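I've been putting off writing up the Ellden church stuff for months, so here goes, before I lose my notes again.

Quick background if you're new. My mother's people came to Ellden township sometime in the 1870s and for years I'd been told they were "founding members" of the little stone church out on the Granon road. Great story. My aunt even had it engraved on a plate! The trouble is that I finally got to sit down with the old record book last August, and they don't show up in it until page 11, a good while after the doors opened. They're listed under pew rents, and they're behind on them.

The book itself is a beauty - tall and narrow, brown ink, and whoever kept it in the early days had handwriting like a row of fence posts. Then a new clerk takes over and it all goes to mush. I spent almost 2 hours on one line that I was sure said "Cocco family, received by letter" and it was "cocoa, for the ladies' supper." So there's that.

What I did find, and I'm still pretty excited about it, is the bell. Everybody in the family says the bell came from back East by rail. The book says it was bought secondhand from the school at Rotik when the school closed, and that it took four men and a borrowed hay wagon to bring it over. One of the four was my great-great-grandfather (spelled three different ways on the same page, bless him). He got paid in seed potatoes. I love that so much more than the plate.

There was also a big fight over the stove. I won't go into all of it, but one side wanted it by the door and the other wanted it up front, and for at least one winter two families went to services in Rotik over it. The minutes just say "the matter of heat was discussed at length." I'll bet it was.

Blair Dunbar wrote to me after my last post to say there's a second book, covering the cemetery plots, and that the numbering in it doesn't match the stones. If anybody has a photo of the stone for plot 1114, please send it my way - I can make out a J and that's all.

Next up is the baptism list, once I've typed it. It's long and my eyes are tired.
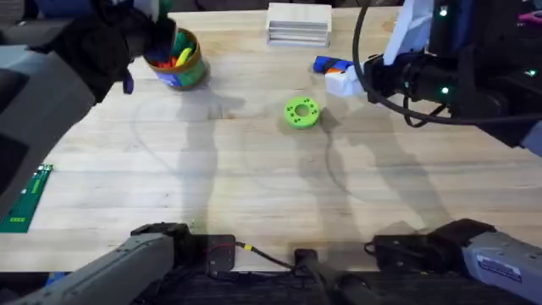
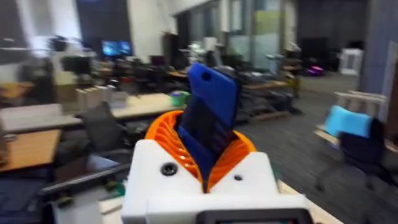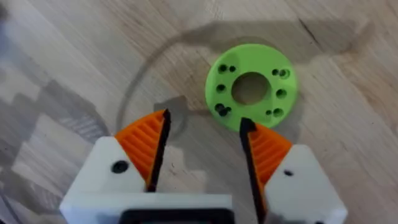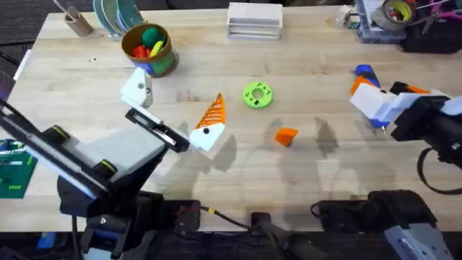 Bottom photo: the workbench, with the orange and white piece at the tip of the finger.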